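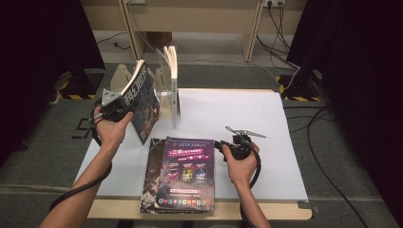
**pagefold** wrote:

Shelving demos with two hand-held grippers, and I'm stuck on how to handle the handoff from "grab the thing" to "stand the thing up." The job is books and magazines into a pair of notched wooden holders on a white board, both hands, one gripper each. We're doing it the Okafor way, so no arm in the loop while recording, you just hold the grippers and do the task, and the arms learn from the tool paths later. Hardbacks and stiff paperbacks are fine. Floppy stuff is killing me. Take the 科幻世界 issue: the left gripper has it by the top edge, tilted, pages already fanning a bit up top, and the right gripper is down low by the purple booklet with its fingers open and doing nothing at all. I do this constantly. My right hand just parks itself somewhere while the left does the lifting, and then it comes swooping in whenever it feels like it to steady the bottom edge. When I replay my takes the right hand path is a mess, different parking spot every time.

So two things I'd love opinions on:

1. Should I script where the idle hand goes, or leave it natural?
2. For thin glossy covers lying flat, do you slide them to the edge of the board first or try to pinch them up in place?

We've got 512 takes so far and I would like to not throw them all out, thanks :)

---

**torque_and_toast** wrote:

Script it. Pick a home spot for the idle hand and go back there every time. I did a dish rack task last year with no home spot, and the policy we trained spent half its life waving the spare arm in slow circles like it was conducting an orchestra. The average of forty parking spots is a spot you never parked in.

On the floppy stuff, edge slide. Always edge slide. Push down lightly with closed fingers, drag toward you until an inch or so hangs over, open, pinch. Way more repeatable than trying to get a fingertip under a glossy cover.

---

**lowbacklash** wrote:

Going to disagree with toast on the home spot. If you force the hand back to one place you get a nice clean path and a robot that can only start from that place. The moment the left arm hands it something a little late, it's lost. I'd rather have messy parking and more takes. Messy is where the recovery behavior comes from!

Edge slide I agree with, with the warning that you should check your arm can reach that low and that close to itself. A person standing at a table has no trouble pulling something toward their own belt. Our arms are mounted where your belt would be, and the wrist folds up on itself and the controller quits. We found that out after a full week of edge slides.

---

**pagefold** wrote:

Oh no. OK, the reach thing hadn't crossed my mind and now I'm a little sick. Some of my booklets start out hanging past the near edge of the board onto the wooden rim, and I've been thinking of that as the easy case. It may be the impossible case.

What did you do with the week of bad takes?

---

**lowbacklash** wrote:

Kept the second half of each one. The grab was useless to us, but once the thing was up in the air and moving away from the body the path was fine, so we trimmed at the point where the tool crossed back over the middle of the table. Ran everything through the reach checker in Stasero first and it flags any frame the arm can't get to. Takes an afternoon to set up, mostly because you have to measure where your arm bases will be and be picky about it.

---

**Gantry Crab** wrote:

Unpopular view coming. If the arms are sitting in the same building, why not teleop? We run leader arms at Malcombe (the annex, the bit with the bad heating) and you can't record an unreachable pose because the follower just won't go there. You feel the limit in your hands. Whole class of problem gone. No reach checker, no trimming, no arguing.

Yes it's slower. We get 14 good takes an hour on a good day. But every one of them plays back.

---

**torque_and_toast** wrote:

14 an hour?? With hand-held I'd be bored at that speed. And leader arms are horrible for paper. You get no feel for the cover starting to slip, so people clamp way too hard and crease everything. Then the robot learns to clamp too hard and crease everything.

---

**Gantry Crab** wrote:

Feel is a fair point, I'll give you that. We crease things. I wouldn't say horrible though. Slow the follower down and have the operator look at the fingers instead of the book and it gets a lot better. And I'd still take a creased magazine over a folder full of takes nobody can run.

(Also the budget for comics and old magazines is tiny. Crease away.)

---

**pagefold** wrote:

The feel is why we went hand-held in the first place – I can tell when a spine is starting to rotate in the fingers and I correct for it without thinking. Tried a leader setup once for the same job and kept ramming the holders over.

Side question since grip came up. How worn do you all let your finger pads get before you swap them? Mine have seen a lot of cardboard.
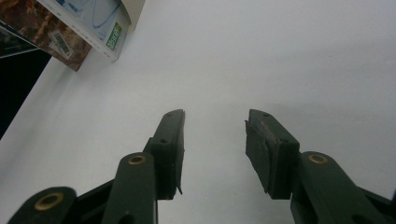

*Both pads open over the white tabletop, boxed stuff up in the corner.*

The right pad's face layer is scuffed and fraying along the top and one side, and there's a jagged darker strip hanging off the inner edge of the left one. Still grips boxes great. Slick covers slide more than they used to, I think, but I could be blaming the pads for my own sloppy pinching.

---

**lowbacklash** wrote:

I'd swap those, and swap both sides together. If one face grabs and the other slips, the thing pivots toward the grabby side and your hand learns to compensate. You won't notice you're doing it. Then new pads go on the real arm and the compensation is still in the data.

Anything dangling into the gap goes in the trash on sight, too. If the policy is looking through that same view it'll learn the dangly bit as part of the gripper.

---

**torque_and_toast** wrote:

Eh. I run mine until they look like an old shoe. A bit of wear variety is good, same argument you made for messy parking five posts ago, no?

---

**lowbacklash** wrote:

Ha, OK, fair. I'd say variety in where things are is good and variety in how the tool itself behaves is bad unless you're logging it. If you write down which pads were on for which takes I have no complaint.

---

**kelpnoodle** wrote:

Long time lurker, we do pantry boxes and books mixed on one table so this is close to home. Couple of notes from our side:

- Pads: we write a pad set number in the take notes, swap every 2000 closes. The Fladix counter script does the counting from the finger width log. It double counts if you twitch, so wait a beat between closes.
- Idle hand: we split the difference. No fixed spot, just a rule that the spare hand stays on its own half of the board and stays open. Cleaned up the replays a lot and the operators didn't hate it.
- Thin covers: have the second hand hold the far edge down while the first one pinches. Slower, but no reach problem, everything happens mid-table.

---

**pagefold** wrote:

kelpnoodle, the second-hand-holds-it-down thing is so obvious and I never tried it. It gives the right hand a job too, which fixes half of question one. I was treating this as a one-hand lift with a helper and it should have been two hands from the start.

Own half of the board, stay open, that I can do. Mine's mostly open already, it's the wandering that needs work.

---

**Gantry Crab** wrote:

Still say teleop a small set, even if it's just 2 sessions, and mix it in. You get real arm timing, real limits, and your big hand-held pile does the rest.

---

**torque_and_toast** wrote:

Crab wins one, I'd do that. Tag them separately so you can pull them back out if it goes weird.

---

**pagefold** wrote:

Plan for now, posting it so you can all yell at me. Run the 512 through the reach checker and trim whatever's bad the way lowbacklash did. New pads on both grippers, numbered. Redo the flat booklets with the hold-down pinch, none of them starting over the rim. Then see if I can borrow time on leader arms in April.

Keeping the start positions messy, sorry toast.

---

**torque_and_toast** wrote:

Enjoy your orchestra conductor.

---

**kelpnoodle** wrote:

If you're on the old Fladix script, grab the March 2018 build, the one before it drops the first close of every take. Link's in my profile.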